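The Salt Ferry, or how I lost a weekend to a very slow boat

March 26, 2019

I finished The Salt Ferry last night at an hour I'm not going to write down, and I've been cross with it ever since. I mean cross in the way you get with a cousin who borrows your car and returns it with a full tank and a mysterious smell.

The setup is good. A river pilot in the made-up port of Clutano is hired to take one passenger and 86 sealed crates upriver to Bisus, a town that may or may not have been flooded years ago. The passenger won't say what's in the crates. The pilot doesn't ask, which tells you plenty about the pilot, and also explains why the book is as long as it is. Any normal person would have had a lid off by chapter 2.

For the first 40 pages I was ready to press it on everybody I know. The river is wonderful. There's a whole chapter on reading the color of the water that I'd happily have had as a separate little book, and the meals on board are described with such gloom that I went and made soup. Then we stop for repairs. We stay stopped for repairs for quite a while. I now know more about boat caulking than I do about my own taxes, and they're due soon.

My library copy had a previous reader's pencil notes in it, mostly question marks. They stop at the repairs.

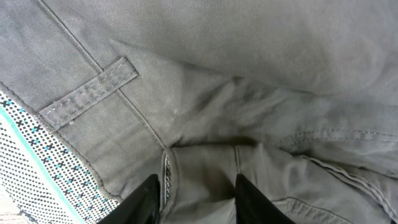

Do you need to read the earlier Clutano novel first?

The two books share a port and one grumpy harbor clerk, so you can start with either. I read them in the wrong order and the only thing I missed was a joke about eels.

What saves it is the last quarter. Once the ferry gets moving again the pilot and the passenger finally start talking, and their talk is sharp and funny and a bit mean. They argue for six pages about whether a person can be homesick for a place they hated. I read that part twice. The crates get opened too, eventually, and I thought the answer was fair, though I can picture a few people throwing the book across the room.

The ending I'm less sure of. It just sort of ties up at the dock and lets you off - no speech, no letter from the dead, no wedding. I liked that at midnight and felt cheated at breakfast.

Four stars if you like rivers, three if you like plot. Next on the pile is Gritulero, a ghost story set in a button factory, which I've been promised is short. There's also a sequel to this one due in May, and I've already put my name on the library list, so make of all my grumbling what you will.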